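본 안내는 데스크톱 컴퓨터의 중앙처리장치(CPU) 및 메모리 교체와 관련하여 드러스트콤(Drustcombe) 기기 지원실에 자주 접수되는 문의를 정리한 것입니다. 대상 기기는 지원실에 등록된 조립형 데스크톱이며, 노트북과 일체형 기기는 별도 안내를 따릅니다.

최종 개정일: 2024년 7월 19일

# CPU 및 메모리 교체 자주 묻는 질문

## 신청 및 준비

### 사용자가 직접 CPU를 교체해도 됩니까?

보증 기간이 종료된 기기에 한하여 가능합니다. 보증 기간 중인 기기는 지원실에 작업을 의뢰하여 주시기 바랍니다. 직접 교체를 희망하는 경우 작업 전에 자가 교체 신고서를 제출하여야 하며, 신고 없이 작업한 기기는 이후 무상 점검 대상에서 제외됩니다.

### 호환되는 CPU는 어떻게 확인합니까?

메인보드 모델명과 리비전을 확인한 뒤 제조사의 CPU 지원 목록을 조회하십시오. 소켓 규격이 같더라도 칩셋이나 펌웨어 버전에 따라 동작하지 않는 제품이 있습니다. 펌웨어 갱신이 필요한 경우에는 기존 CPU를 장착한 상태에서 갱신을 먼저 마쳐야 합니다.

### 작업에 필요한 물품은 무엇입니까?

십자드라이버, 정전기 방지 손목띠, 보풀이 없는 천, 세척용 이소프로필알코올, 서멀 컴파운드를 준비하십시오. 손목띠와 드라이버는 지원실에서 대여합니다. 대여 기간은 10일이며 연장은 1회 허용됩니다. 서멀 컴파운드는 소모품으로 분류되어 대여하지 않습니다.

### 작업 전에 전원은 어떻게 처리합니까?

운영체제를 정상 종료하고 전원 공급 장치의 스위치를 끈 다음 전원 케이블을 분리하십시오. 이후 본체의 전원 버튼을 수 초간 눌러 잔류 전력을 방전시킵니다. 모니터, 네트워크 케이블 등 외부 연결도 모두 분리한 상태에서 덮개를 여십시오.

## CPU 장착

### 소켓은 어떤 순서로 엽니까?

아래 절차는 고정 레버와 로드 플레이트가 있고 접촉 핀이 소켓 쪽에 있는 방식을 기준으로 합니다.

1. 냉각기의 전원 커넥터를 분리하고 고정 나사를 대각선 순서로 조금씩 풉니다.
2. 냉각기를 들어내고 기존 서멀 컴파운드를 닦아 냅니다.
3. 고정 레버를 눌러 걸쇠에서 빼낸 뒤 천천히 들어 올립니다.
4. 로드 플레이트를 젖히고 기존 CPU를 수직으로 들어냅니다.

냉각기가 CPU에 붙어 떨어지지 않는 경우에는 힘을 주어 당기지 말고 좌우로 조금씩 돌려 분리하십시오.

### CPU를 내려놓을 때 유의할 점은 무엇입니까?

CPU는 기판의 가장자리만 잡고 소켓과 수평을 유지한 채 내려놓아야 합니다. 금속 덮개, 즉 히트 스프레더가 위를 향하도록 하고, 모서리의 방향 표시와 가장자리의 홈이 소켓의 해당 위치와 일치하는지 먼저 확인하십시오. 로드 플레이트는 CPU가 완전히 자리 잡을 때까지 들어 올린 상태로 둡니다.

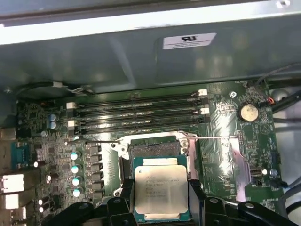

CPU가 소켓에 닿은 뒤에는 위에서 누르거나 좌우로 밀지 마십시오. 방향이 맞으면 자체 무게만으로 자리를 잡습니다. 한쪽이 들떠 있으면 수직으로 다시 들어 올려 방향을 재확인한 후 내려놓습니다. 기울어진 상태에서 로드 플레이트를 닫으면 핀이 손상될 수 있으며, 이 경우 메인보드 전체를 교체하여야 할 수 있습니다.

### 레버를 닫을 때 힘이 많이 들어가는데 정상입니까?

소켓에 따라 상당한 저항이 느껴질 수 있습니다. 다만 CPU가 수평으로 놓여 있지 않거나 로드 플레이트의 끝이 고정 위치에 맞지 않으면 작업을 중단하고 다시 확인하십시오.

### 소켓의 핀이 휘어진 것을 발견하였습니다.

직접 펴려고 시도하지 마시고 소켓 보호 덮개를 씌운 뒤 지원실로 연락하여 주십시오. 보호 덮개가 없는 경우에는 로드 플레이트만 가볍게 내려 두고 레버는 잠그지 않습니다. 핀 복원 가능 여부는 점검 후 서면으로 회신합니다.

## 메모리 및 코인형 전지

### CPU를 교체할 때 메모리도 분리하여야 합니까?

필수 사항은 아닙니다. 냉각기의 크기로 인하여 작업 공간이 부족한 경우에는 분리를 권장합니다. 슬롯의 고정 걸쇠를 바깥쪽으로 젖힌 다음 모듈을 수직으로 빼내고, 다시 장착할 때에는 원래의 슬롯에 꽂아 주십시오.

### 메모리 모듈을 두 개만 사용하는 경우 어느 슬롯에 꽂습니까?

메인보드 설명서에 표시된 우선 슬롯을 따르십시오. 우선 슬롯의 위치는 제조사마다 다르므로 슬롯의 색상만으로 판단하지 않는 것이 좋습니다.

### 코인형 전지도 함께 교체하여야 합니까?

전원을 차단할 때마다 시각이나 펌웨어 설정이 초기화되는 기기에 한하여 교체합니다. 교체 전에 현재 설정값을 기록해 두고, 사용한 전지는 지원실 입구의 전지 수거함에 넣어 주십시오.

## 작업 후 점검 및 비용

### 조립 후 화면이 나오지 않습니다.

전원을 다시 차단한 후 CPU 보조 전원, 메모리 장착 상태, 모니터 연결 단자를 차례로 확인하십시오. 내장 그래픽이 없는 CPU로 교체하였다면 메인보드의 영상 단자는 사용할 수 없습니다. 메모리 구성이 바뀐 경우 첫 부팅이 평소보다 오래 걸릴 수 있습니다.

### 작업을 의뢰하면 기간과 비용은 어떻게 됩니까?

처리 기간은 접수일로부터 6영업일입니다. 보증 기간 중인 기기의 작업비는 면제되며, 그 밖의 기기에는 건당 4000원의 소모품비가 부과됩니다. 부품 대금은 별도입니다. 매년 1월에는 정기 재고 조사로 인하여 신규 접수를 받지 않습니다.

### 문의는 어디로 합니까?

내선 149번 또는 지원실 접수 창구를 이용하여 주십시오. 문의 시 기기 관리 번호와 메인보드 모델명을 함께 알려 주시기 바랍니다.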